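Speaker notes: Moving to a mid-sized city for work
Relocation evening, Saturday session, Rosalía Llorente

Slide 1. Introduce self. Eleven years in relocation, the last six at Vasero. Tonight covers registration, housing and commuting. Tax is the next speaker. Hold questions until slide 5 unless the microphone fails again.

Slide 2. Housing search. Most newcomers look only in the center and give up after a month. Show the district map. Point out that the eastern districts have the same tram frequency until 9 p.m. – after that it drops to one every half hour. 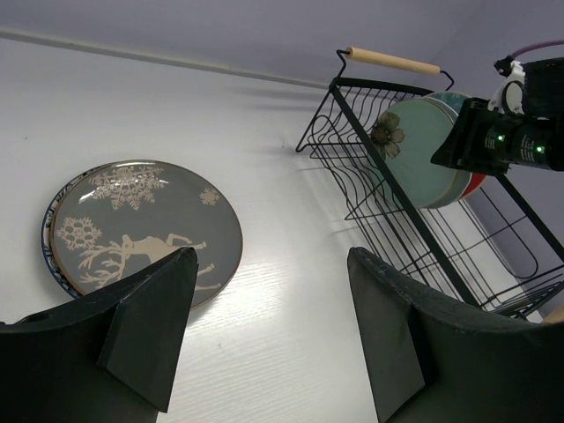
HOUSING AND HOUSEHOLD

Slide 3. Rental terms. Explain cold rent and warm rent before giving any price. Cold rent excludes heating, water and building costs. Example apartment: two rooms, cold rent 1491 a month, service charges 379. Deposit is usually stated in months of cold rent. Unfurnished can mean no kitchen, so read the inventory page before signing. Budget roughly 3000 for basic furniture and kitchen items if starting from nothing.

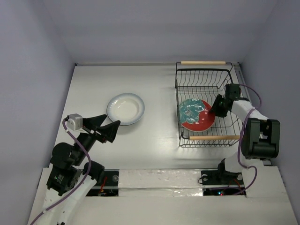
Plate and dish rack on a white tabletop.

Slide 4. Registration. Book the appointment before arrival if the city allows it. Bring passport, lease and the landlord's signed confirmation. The confirmation is a separate form; the lease does not replace it. Pause here, people will be writing. The bank and the phone company will both ask for the certificate, so request two copies. 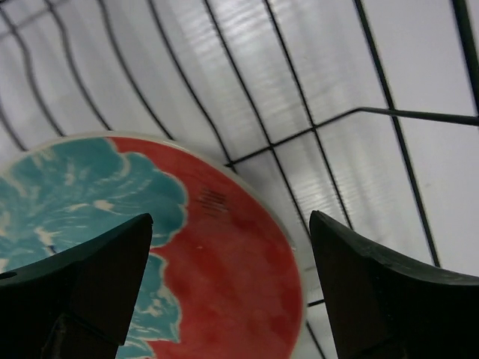 Reading time: 4 minutes

Slide 5. Commuting. Compare the monthly pass with the employer pass. Large employers such as Pleron and Lemieux offer the second one, but only from the first full month of employment. Anyone starting mid-month pays for single rides until then. Bicycle storage at the main station has a waiting list – mention the Zeruslow lot as the alternative.

Take questions. If the room is quiet, start with this one.

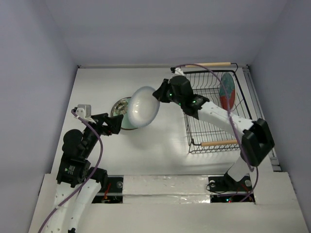 Can I register with a temporary address?
It depends on the lease. A furnished short-term rental normally qualifies if the landlord signs the confirmation. A hotel normally does not.

Slide 6. Contact details. Leave on screen during the break. Handouts are by the door, German version on the left.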